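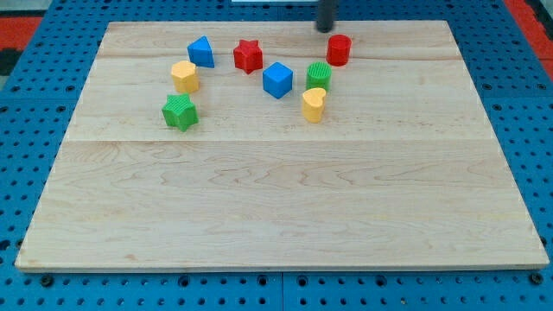
Colored plastic shapes on a wooden board

Home | Surveys | How-to | Species pages | Contact

Print this page | E-mail this page

How to send your pond count to the Skarley survey

These notes are for people who count dragonflies and damselflies at one pond or ditch and want to enter the results in Onyeka, our online record form. You need a pencil, a watch and a notebook. Binoculars with close focus are useful but not required.

1. Choose your stretch. It should be 162 meters of bank, or the whole bank if the pond is smaller. Mark both ends with something that will still be there in September, for example a fence post or a large stone. At Uvum we used canes in the first year and the cows removed them.

2. Wait for good weather. Start after 11 a.m., when there is sun and only light wind. If a cloud comes for more than five minutes, stop the watch and continue later.

3. Walk slowly, always in the same direction. Count only the adults that are in front of you, up to two meters on the land side and five meters over the water. Do not count an insect again if you saw it leave and return.

4. Write pairs in tandem as two individuals, and add the letter T. Egg laying gets the letter E. These letters are more important to us than many beginners believe — they tell if the species breeds at the site.

5. If you cannot name a species, write only the group ("blue damselfly", "large hawker"). A careful group name is better than a wrong species name.

6. Open Onyeka and enter your site number. New sites receive a number from 3000 upward. Old Plullness sites keep the number they had, so 1408 is still 1408.

7. Fill in zeros. A visit with no insects is also a visit, and we need it for the yearly index.

The comment box takes 500 characters. Please put there any change of the bank, such as mowing, dredging or new fish.

Records can be corrected until the end of the month. After this the form is closed and you have to write to us, with the site number and the line that is wrong.

Print this page | E-mail this page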